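Let Them Be Bored, For Pete's Sake
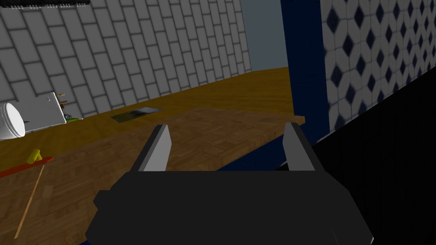

Summer is nearly over and I have a bone to pick with the camp brochures. And the enrichment emails. And the lady at the pool who asked what my two were "doing" this summer, like the answer couldn't possibly be "this." We did one week of swim lessons in the morning and that was it. The rest has been the yard, the library, the sprinkler, and a whole lot of kitchen. I would take a long wooden counter like that one over any camp in the county, by the way. Warm orangey wood, running on and on to the back wall. My two could lay out an entire town on it and I could still make sandwiches at one end. Ours is 40 inches of usable space if I move the toaster. We make do.

Anyway. Boredom. I'm for it.

I don't mean ignoring them. I mean the stretch in the middle of the day when lunch is done and it's too hot out and somebody flops on the rug and says there's nothing to do. I used to jump up at that. Craft bin, pipe cleaners, a YouTube tutorial on salt dough. I'd be sweating over the salt dough and they'd be gone in four minutes and I'd be the one making a turtle. So this year I quit. I say "hm" and keep folding. It took most of June for them to believe me.

The first couple weeks were rough, not going to lie. Whining. So much whining. My son lay in the hallway and narrated his own suffering. My daughter followed me from room to room asking for the tablet in different voices. I caved twice. Okay, more than twice.

But then. They started a country. It's called Brestulberg and I have no idea where they got that. It's mostly behind the couch. It has a flag (dish towel, mine, the good one) and a king who is a stuffed walrus, and there's a law against socks. They've kept it going for 26 days, I know becuase they mark it on the wall calendar and get very stern if I forget. There's a second country now, Clurden, under the dining table, and relations are bad. My son wrote a peace treaty. My son, who cried over a three sentence book report in March! It went on for a page and a half and had a part about snacks.

I would never have thought to assign that. No camp would have either.

My neighbor Ikechukwu Odukoya thinks I'm a little smug about it, and he told me so over the fence, nicely. His point is that my kids can be bored because I'm home by two most days. He and his wife both work full days and camp is where the kids go, period. It's childcare. He's right and I've been chewing on it ever since. I'm not mad at anyone for using camp. I'd use it. I'm mad at the idea that the kids need it, that a loose afternoon is some kind of leak you have to plug. Those are two separate things and I mixed them up when I was talking to him. Sorry, Ikechukwu.

And his kids get bored too! Evenings, Saturdays, whenever. You don't need a whole summer. An hour would do it, I think, if you can stand the hour.

That's the hard part, standing it. I looked at what one of those brochures wanted, 200 dollars for a week of half days, "guided imaginative play." Guided! By whom? With what, a map? And still my stomach did the thing. The other moms are signing up. Maybe mine will get to second grade behind in... pretending? I filled in half the form before I closed the laptop.

I think a lot of it is about us. A busy kid feels like proof. You can say it at the pool. "She's in pottery, he's doing coding." You can't really say "he's been under the table since lunch and I believe they're at war." Well you can, I did, and she moved her towel.

My own mother had 7 of us counting the cousins and her whole summer program was the screen door. Out you go. I'm not saying it was better, one of us broke an arm and there was the business with the hornets. But I remember those afternoons and I don't remember one single thing I was signed up for. I remember the dirt under the porch steps and how cool it was. I remember being so bored I learned to whistle.

Some stuff that has helped, since a few of you asked last time. Leave the mess overnight, a country can't be put away every evening at bedtime. Have tape. So much tape. Don't ask what they're making, they'll stop. And find something to do with your own hands so you aren't hovering, I've been doing the mending pile, which goes back years.

School starts up soon and I already feel it closing in, the sign-up sheets and the Tuesday this and the Thursday that. We're picking one thing each for fall. One. They haven't picked yet and I'm not pushing.

Got to run, there's shouting from under the table and it's the walrus's birthday tomorrow. I'm told I'm bringing a cake.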